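Neramard Hall News
Wednesday, April 8, 2026

Looking after the big tables

The work tables in the back room have had a hard summer. Between the January holiday program, the seed-sorting mornings and the framing group, they have been in use most days of the week, and it was starting to show. This item covers what has been done to protect them, what to do if you are using one, and what we would like people to bring in.

The tables were bought second-hand from the old Dratero showroom when it closed. They are a good height for standing work and seat six without anyone bumping elbows. The tops mark easily, though. By the end of January there were cup rings, glue spots and a long scratch on the one closest to the sink that no amount of polish will hide. Replacing a top was quoted at $287 before delivery, and we have better uses for the money.

So we have gone back to covering them. Anyone who used the hall on Pangilinan Street before the move will remember the brown paper on a roll. It was cheap but it tore, and people's scissors went straight through it. Cloth was tried next and it bunched up under anything heavy. Large flat sheets in one piece have worked best so far. They cover nearly the full width of the table, so there is no join in the middle to catch a ruler or a sleeve, and they lie flat on their own once they have had a day or two to settle.

A few notes on using them.

Leave the sheet where it is when you pack up. Every time one is lifted and leaned against the wall it picks up another bend, and the corners go soft. If you need the bare table for a meal or a meeting, get someone on the other end and carry the sheet flat to the rack in the storeroom. Don't roll it and don't fold it.

Cut on a cutting mat. The mats are in the second drawer, green side up. The covers will take a bump and a bit of dragging but a blade will go through them, and then the table gets the scratch anyway.

Wipe with a cloth that has been wrung out well. A wet sponge left sitting will raise a bubble, and it never goes down properly. For glue, wait until it has dried and lift it with the edge of an old plastic card. There is a jar of these on the windowsill. Please don't use the kitchen scourers, which take the surface off and leave a dull patch that then collects every bit of pencil and grime.

Brush along the front edge before you finish. Crumbs and scraps work their way forward during a session and sit there until someone's jumper collects them. The bench brush hangs on the hook behind the door, and the pan lives under it.

Hot things go on the tiles. There are 15 of them in a crate under the window, left over from the bathroom job, and that should be enough for any group. This includes the glue guns, please.

We have been asked whether the covers should be replaced as soon as they look tired. Our view is that they shouldn't. They are there to take the wear, and scuffs and smudges don't affect how they work. A sheet should be changed when it has a hole, when it has gone spongy from water, or when it no longer sits flat.
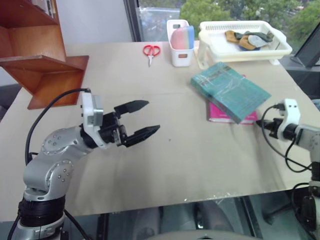 Faint creases are fine as well. You won't feel them under a sheet of paper, and if you are doing fine drawing there are smooth boards in the cupboard that can go on top. A pale colour has turned out to be easier to work on than the old brown, particularly in the late afternoon when the overhead lights are on and you are looking for a dropped pin or a small screw. A dark smudge can be left alone once it has been wiped and is dry. Scrubbing at it only makes it bigger.

When a sheet is past it, write the table number on the back and lean it by the side door. The good parts are cut down for the children's art shelf and the rest goes in the garden beds under the mulch, provided there is no tape or glue on it. Peel off what you can first.

What we need

Large flat sheets, in one piece if possible, clean and dry. Fridge and wardrobe cartons are ideal once opened out. Huvero Flooring has kept some back for us in the past and is happy to be asked, but someone with a ute or a trailer has to pick them up on the day they ring. If you can help with this, put your name on the list beside the kettle.

Old bath towels for cleaning cloths. Seven would do us until winter.

Wide masking tape, the low-tack sort that comes off without leaving a line.

There is $250 set aside this year for the care of the back room furniture. Most of it will go on felt pads for the table legs and a second rack for the storeroom, so that the spare sheets can be kept off the concrete. The pads are on order. Until they arrive, please lift the tables to move them, with one person at each end, and check that the sheet on top isn't overhanging on the doorway side before you go through.

Bookings for the back room are still made in the red book at the front desk.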